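### What should I prepare for a robot demonstration at an open day?

**Radoslava Procházka**

Our small training center in Flirkholm has an open day in February, and I must organize one demonstration with robot arms. Visitors will be mostly nurses and some parents with children. The plan is to run the work first in simulation on a big screen, and after that to answer the questions of visitors. The simulated room is a medical room, with one arm over a red square on a wooden table and a box beside it.

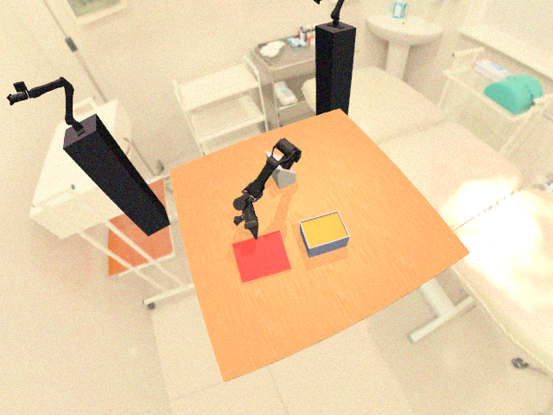

Devendra Tomar asked me if visitors will be able to stop the program by themselves, and he thinks they should, from the first minute. I did not plan for it. How long should one run be, and is it wise to give the controls to the public?

**Wallin**

Keep one run under 2 minutes. We did a similar day at Brilldale and had 427 visitors, in groups of up to 5. With longer runs the people at the back started to talk and we lost them. For the controls, give only pause and restart. Put a big label on both keys. Also save the starting state in a file, so you can come back to it quickly when somebody presses something else.

**Drora**

just play a recorded video, it is safer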